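Faux marbre

Le faux marbre est l'ensemble des procédés qui imitent l'aspect du marbre sur un support d'une autre nature : enduit, bois, papier, verre, métal ou matière de synthèse. Le terme désigne à la fois la technique et le résultat. Dans les métiers de la peinture en décor, on parle aussi de marbrure ou de peinture en marbre. L'imitation peut reproduire une variété précise, que l'œil exercé doit pouvoir nommer, ou proposer un marbre de fantaisie sans équivalent en carrière.

Terminologie

Le mot recouvre des techniques que les spécialistes distinguent. La peinture en faux marbre se fait au pinceau, à l'huile ou à l'eau, sur un fond préparé. Le stuc-marbre est une pâte de plâtre, de colle animale et de pigments, teintée dans la masse puis polie. La scagliole, souvent confondue avec lui, désigne au sens strict les incrustations de cette pâte dans une dalle, mais l'usage est flottant et l'italien scagliola s'applique aux deux. Le papier marbré, obtenu par dépôt de couleurs flottant sur un bain, n'imite que de loin la pierre et relève des arts du livre. Les revêtements imprimés, enfin, reproduisent un dessin de marbre par un procédé mécanique ou numérique.

L'expression « marbre artificiel » est ambiguë. Elle s'emploie pour le stuc-marbre, mais aussi pour des agglomérés de poudre de marbre et de résine, qui contiennent une part réelle de pierre.

Histoire

Antiquité

L'imitation peinte de la pierre est attestée en Méditerranée dès l'Antiquité. Dans le monde romain, le premier style pompéien figure sur l'enduit des blocs en relief peints de couleurs vives, à la manière de placages de marbre. Les styles suivants gardent souvent des plinthes ou des panneaux marbrés, surtout dans la partie basse des murs. Le dessin des veines y est en général conventionnel, avec des taches ou des rubans répétés.

Moyen Âge et Renaissance

Au Moyen Âge, des soubassements peints en faux marbre accompagnent les cycles de fresques, en particulier en Italie. Les peintres de chevalet en couvrent parfois le revers des panneaux, usage qui se rencontre aussi dans les Flandres. La Renaissance étend le répertoire aux colonnes, aux niches et aux encadrements feints.

XVIIe et XVIIIe siècles

Le stuc-marbre connaît son plein développement à l'époque baroque, en Italie du Nord et dans les pays germaniques. Il permet de revêtir des colonnes entières sans joint visible et d'obtenir des teintes que les carrières voisines ne fournissent pas. Les églises de Bavière et d'Autriche en conservent de grands ensembles. Son coût en main-d'œuvre est élevé, et il n'a pas toujours été employé par économie : le poids, le transport et la taille des blocs comptaient autant que le prix.

XIXe siècle

Au XIXe siècle, la peinture en décor devient une spécialité reconnue du bâtiment. Des écoles s'ouvrent, notamment à Bruxelles, où l'enseignement des faux bois et des faux marbres s'est maintenu. Cages d'escalier, devantures, cheminées et vestibules d'immeubles reçoivent des décors exécutés par des équipes spécialisées. Les manuels se multiplient et fixent pour chaque variété l'ordre des couches, les pigments et les outils.

Époque contemporaine

Le recul de l'ornement après la Première Guerre mondiale réduit la demande, mais les chantiers de restauration entretiennent le métier. Dans la seconde moitié du XXe siècle, les stratifiés et les carrelages décorés mettent l'imitation du marbre à la portée de la construction courante. L'impression numérique a depuis allongé les motifs et réduit les répétitions visibles.

Variétés imitées

Toutes les pierres marbrières ne se prêtent pas également à l'imitation. Les brèches, formées de fragments anguleux pris dans un ciment naturel, demandent une composition d'ensemble. Le rouge de Rance, le griotte et le campan se travaillent par taches et par nuages avant la pose des veines. Le portor, noir à veines dorées, se traite sur fond sombre, et sa réussite tient à l'enchaînement des mailles. Le vert de mer associe un fond presque noir à des réseaux clairs appliqués à la plume ou à l'éponge.

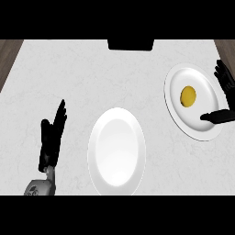
Les marbres blancs passent pour les plus difficiles à rendre, parce que le moindre excès de contraste les fait paraître peints. Le fond n'est jamais un blanc pur ; il est rompu de gris ou d'une pointe d'ocre, et les veines sont fondues au blaireau tant que la couche reste ouverte. Le même parti se retrouve dans les motifs de synthèse, comme sur le plateau de table de l'image de rendu, où un veinage gris à peine marqué court sur une surface pâle. Les marbres statuaires, presque sans dessin, sont rarement imités seuls et servent plutôt de champ à des encadrements de couleur.

Techniques

Peinture à l'huile

Le support est enduit, poncé et couvert d'au moins deux couches d'un fond satiné. Le peintre applique un glacis gras, puis dépose les masses colorées à la brosse ou au chiffon. Les grandes veines viennent ensuite, tirées au pinceau à filet ou à la plume d'oie. On les roule légèrement entre les doigts pour faire varier l'épaisseur. Le blaireau adoucit les passages. Après séchage, un second glacis donne la profondeur, et un vernis protège l'ensemble.

Une veine crédible change de largeur et de direction, se perd par endroits et reprend plus loin. Elle croise rarement une autre veine à angle droit. Les manuels recommandent d'orienter tout le réseau selon une diagonale dominante et de laisser de larges zones de repos.

Peinture à l'eau

Les techniques à l'eau emploient la bière, le vinaigre ou des liants acryliques. Le séchage rapide oblige à travailler par petites surfaces, mais permet de superposer plusieurs couches dans la journée. Elles conviennent aux décors de théâtre et aux grands plafonds.

Stuc-marbre

La pâte est pétrie par boules de teintes différentes, que l'on presse ensemble puis que l'on tranche. Les galettes obtenues sont appliquées sur une âme de plâtre ou de brique. Les veines proviennent d'un lait de plâtre coloré versé entre les boules. Après la prise, la surface est rabotée, poncée à la pierre de plus en plus fine, rebouchée et polie, puis cirée ou huilée. Ces opérations peuvent durer plusieurs semaines pour une seule colonne.

Procédés imprimés et numériques

Les revêtements imprimés partent le plus souvent de la numérisation d'une tranche réelle. Le dessin est retouché pour que ses bords se raccordent, puis imprimé sur un papier décor, un film ou directement sur le carreau. En image de synthèse, le marbre peut aussi être calculé : une fonction de bruit déforme des bandes régulières et produit un réseau sans fin ni raccord. Les catalogues spécialisés, comme celui de Datatbridge, qui compte 1000 textures de pierre, mêlent les deux méthodes.

Outils et nuanciers

L'outillage traditionnel comprend les brosses à fond, les spalters, les pinceaux à filet, le blaireau et l'éponge naturelle. S'y ajoutent des outils de fortune - bouchons, papier froissé, plumes, pommes de terre taillées - que chaque atelier adapte à ses habitudes. Les pigments restent peu nombreux : blanc, noir, terres d'ombre et de Sienne, ocres, rouge oxyde et un bleu.

Les ateliers conservent des panneaux d'échantillons qui servent à la fois de modèle et de contrat avec le client. Le recueil d'Arlo Pettigrew, constitué pour l'atelier Turklow, réunit 522 planches classées par couleur de fond et non par provenance. Les planches mesurent 50 centimètres de côté et portent au dos la composition de chaque glacis.

Conservation et restauration

Les faux marbres peints souffrent surtout de l'encrassement, du jaunissement des vernis et des reprises maladroites. Beaucoup ont été recouverts de badigeon ou de peinture unie, sous lesquels ils subsistent en partie. Des sondages en échelle permettent de retrouver la succession des décors. Le dégagement se fait au scalpel ou au solvant, selon la nature des couches, et les lacunes sont comblées par des retouches réversibles.

Le stuc-marbre craint l'humidité, qui ramollit la colle et fait remonter les sels. Il se ternit alors par plaques et peut se détacher de son âme. Un nettoyage à l'eau abondante aggrave ces désordres. À la chapelle d'Urov, dont les colonnes ont été reprises en octobre 2021, les restaurateurs ont conservé les anciens bouchages du soubassement et limité le repolissage aux fûts.

Identification

Plusieurs indices distinguent l'imitation de la pierre. Le marbre est froid au toucher, le stuc-marbre nettement moins, et la peinture prend la température de son support. Un choc sur une colonne de stuc rend un son plus sourd. Les joints sont absents ou simplement peints. Sous lumière rasante, les traits de pinceau et les reprises de vernis apparaissent. Pour les revêtements imprimés, la répétition du motif d'un carreau à l'autre et l'interruption du dessin au chant restent les signes les plus sûrs.

Voir aussi

Trompe-l'œil
Stuc
Scagliole
Papier marbré
Peinture en décor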